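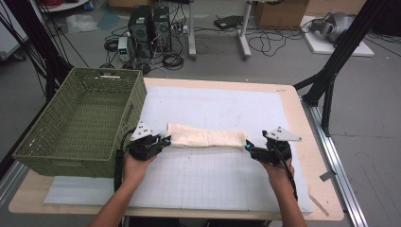 Fumiko Sugawara writes that her towels come off the shelf half unrolled, that she has tried tighter rolling and it made no difference, and that she would like to know whether the fault is in the rolling or in the fold that comes before it.

It is nearly always in the fold. A towel that is uneven in thickness before rolling cannot be made into a stable roll by tension alone. The answers that follow cover the folding, rolling and basket storage of bath and hand towels. They apply to cotton terry unless another fabric is named.

Towel Rolling and Storage: Frequently Asked Questions

Which fold should be used before rolling?

For a bath towel, fold in thirds along the long side, so that the finished strip is one third of the original width. For a hand towel, fold in half along the long side. Washcloths are rolled without a fold. The outer edges of the strip should line up to within a finger's width over the full length. If they drift further than that, open the towel and start again. The error does not correct itself during rolling, and the roll will come out cone-shaped.

Where should the hems go?

The long side hems go inside the fold. The short end hem goes at the outside of the finished roll, lying flat. Starting the roll from the end with the woven border, where there is one, puts the stiffest part of the towel at the core and leaves the more flexible end to wrap the outside. Some people prefer the border visible. That is acceptable if the roll will be held by its neighbors in a full basket.

How tight should the roll be?

Firm enough to keep its shape when picked up at both ends, and loose enough to dent under a thumb. Overtight rolls crush the pile at the core and take longer to recover when opened. Press down and forward with the flat of both hands, one near each end, and keep the pressure even. Pulling back on the strip while rolling tends to stretch one edge more than the other.

Why is my roll lumpy?

Three common causes:

The towel was not smoothed between folds. Trapped creases multiply with each turn.

The hems are stacked on top of each other. Offset them slightly in the fold.

The towel has shrunk unevenly. Borders usually shrink more than the pile, and the body puckers next to them. Pulling the border lengthwise while the towel is damp, before drying, reduces this.

A lumpy roll is a cosmetic matter only. It stores as well as a smooth one provided the end is secured.

How is the end secured?

By the pocket method. Before folding in thirds, turn one short end back on itself by about 15 cm to form a cuff. Turn the towel over so that the cuff faces the table, fold in thirds, and roll from the opposite end toward the cuff. When the roll is complete, open the cuff and turn it back over the body of the roll. No band or pin is required. The method uses up some length and is not recommended for short hand towels.

What surface is best?

Any flat surface at hip height that is wider than the folded strip. A smooth surface lets the towel slide, so the first two turns need more care. A surface with printed or drawn lines is useful for keeping the strip square, in the same way as a sewing mat. Beds and sofas are too soft. The roll sinks, and the pressure of the hands goes into the mattress.

Can I roll a towel in the air?

A finished roll can be held up by both ends for inspection, and this is a reasonable check: a roll that sags sharply in the middle is too loose. Rolling itself should be done on a surface.

Does towel weight matter?

Yes. Towel weight is given in grams per square meter. Our test set had light towels at 320 and heavy ones at 835. The light towels needed an extra pass of smoothing and gave a thin roll that opened easily, so the pocket method was used on all of them. The heavy ones were bulky at the fold and were better folded in half than in thirds, then rolled to a larger diameter. Towels between those values followed the standard instructions.

What kind of basket works?

Choose a rectangular basket over a round one. Rolls pack into rows with fewer gaps. An open top, ventilated sides and a lattice floor allow air to move through the load. Handle openings should be above the height of the top layer, or roll ends will push through them. Woven plastic can be rinsed and does not shed splinters. Natural wicker should be lined, as broken strands catch terry loops.

Should rolls be placed flat or on end?

Flat, if the basket is wider than the rolls are long. On end, if it is deep and you want every towel visible. Rolls on end need to be packed closely enough to support each other. When the basket is half empty, lay the remaining rolls flat.

How many fit?

It depends on weight and basket size. As a reference, the Relby laundry-room basket took 19 hand towels on end in our trial. The same basket took fewer when they were laid flat, owing to the taper of the sides. Measure at the floor of the basket, where it is narrowest.

Do towels need to be fully dry?

Yes. The core of a roll dries very slowly. A towel that feels dry on the surface but cool to the touch still holds moisture, usually in the hems. Leave it spread out for another hour. If a stored roll smells musty, unroll the whole basket and rewash, not only the one towel.

Do light-colored towels need separate storage?

Cream, white and beige towels can be stored with others once the dark towels have stopped giving off color in the wash. Until then keep them apart. Lint transfer is a more frequent problem. Shake dark towels out before rolling.

Is rolling better than flat folding?

For baskets and narrow shelves, yes. For deep linen cupboards, flat stacks use the height more efficiently. Rolling does not prevent creases. It replaces sharp fold lines with softer ones, and these drop out with a shake.

How often should the basket be rotated?

Add clean rolls at the back or bottom and take from the front or top. In November, when our guest linen sees little use, we also open and reroll anything that has not been moved since summer.

Can the same method be used for bath sheets?

Yes, with one additional fold. Fold the bath sheet in half across its length first, then in thirds, and roll from the folded end. The pocket method does not work well at this thickness. Place the roll with the loose end underneath.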